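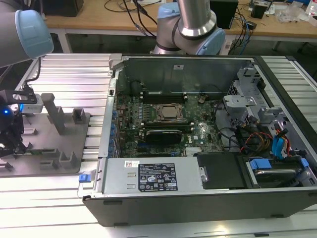 4.2 Leisure, tiredness and the choice of puzzle

We were curious, right from the planning stage, about what people reach for in the evening when they are too worn out for the hobby they would say they love best. Of the 137 households in Endton and Pasness who kept our puzzle diaries through March, a good many had a half-knitted jumper or a half-written story waiting somewhere in the house, and still chose a crossword or a word search instead.

Giang Lã, who read every diary twice and deserves our warmest thanks, noticed that the entries made after nine in the evening were shorter and a good deal kinder in tone. One writer in Pasness put it rather nicely: "I only did the top corner, but it was a pleasant corner." Remarks of this sort turn up again and again, and we have tried to let them stand in the writers' own words wherever we could.

We should add a word of caution. Godinho and Lazăr found in their earlier Montoya study that people tend to forget the puzzles they give up on - and our diaries, filled in at the kitchen table or in bed, may well share that weakness. We return to the abandoned puzzles in Section 5.

Figure 2. Opened desktop computer on a work table.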